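The woman behind Gruritmont's bread wants you to stop worrying

May 29, 2021

The first thing she hands me is a slice of rye so dark I take it for cake. "Eat that before you ask me anything," she says, and goes off to turn down the radio.

She bakes out of a converted house at the top end of Dekdale, under the name Gruritmont, and if you've been to the market in the last couple of years you have probably stood in her line. She didn't want her own name in this piece. "Put the bread's name in," she told me. "People know the bread." So that's how we'll do it!

She started baking at 200 loaves a week behind, as she puts it, because the cafe she'd promised to supply wanted that many and she had one home oven. "I said yes on the phone and then sat down on the floor. I could get two loaves in at a time. I did the math on the back of an electric bill and it came out that I would never sleep again."

She rented oven time at the Alhassan bakery across town, going in after their night crew left and getting out before the pastry people came in. They let her use the deck oven, and they also let her watch. She talks about those months the way other people talk about college. "They shaped by feel. One man could tell you the dough was too warm from across the room, by how it sat. I thought he was showing off. Then in April I did it myself, and I yelled. I scared everybody."

What she learned there, mostly, was to leave things alone. Her everyday sourdough has flour, water, salt and starter in it, and she handles it far less than I would have guessed. "People knead like they're mad at it. Fold it, walk away, fold it again. Go hang up your laundry. The dough is busy, it doesn't need you there."

I told her about my own starter, which smelled like nail polish and which I threw out last winter. She looked pained. "You were just hungry. I mean it was. Feed it twice a day for a bit, keep it someplace a little warmer, and it comes right back. I've brought one back from the rear of a fridge after 8 months. Gray water on top and everything. Pour that off, take a spoonful from the bottom, start feeding."
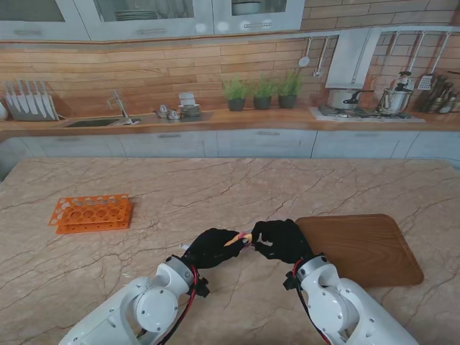

Shaping is where she gets really happy, and where most home bakers get nervous, so I asked her to go through it slowly. Start with less flour on the counter than you think, she said, because dough that skids around can't tighten up. Pull it toward you with the edge of your hands, turn it, pull again, until the top feels like a balloon with a little air let out. She has opinions on surfaces too. Wood is forgiving and she grew up on it. Stone, like that big pale marble island with the brown veins running across it, she loves for butter doughs and distrusts for sourdough in cold weather. "It pulls the heat right out. In summer, wonderful, I'd do croissants on it all day long. In January your loaf just sulks." Her fix is to put a big wooden board down and shape on that.

She buys most of her flour from Gokis, a small mill that grinds to order, and she'll happily talk about a sack of it for as long as you let her. Fresh whole grain flour drinks more water, she says, and ferments faster, and the first bag she got from them made a puddle. "I baked it anyway. Flat as a plate. We ate it with soup and it was delicious, so I wrote down what I did."

That notebook is still going, and it's a wreck. Every bake gets a line with the weather, the water, how long it sat, and a word or two on how it came out. One page just says "NO" in large letters. Another says "sesame!!" with the weight next to it, 200 grams, and that turned into the seeded loaf that sells out first every market day.

I asked what she'd tell somebody baking their very first loaf this weekend. She thought about it while she wrapped up the rest of the rye for me — I hadn't asked, but I wasn't going to argue.

"Make the same loaf again next week," she said. "Same flour, same pot, same everything. People make one, it's a bit flat, and they go find a different recipe. Then they've got a whole new set of problems! Stay with the one. By the fourth or fifth you'll know what it looks like when it's ready, and I can't explain that to you, I've tried."

She's working on a potato bread now, with the potatoes roasted in their skins first, and there should be a few at the market once she's happy with the crust. She isn't yet. I had the heel of a test loaf in the car on the way home and I have no idea what she's complaining about.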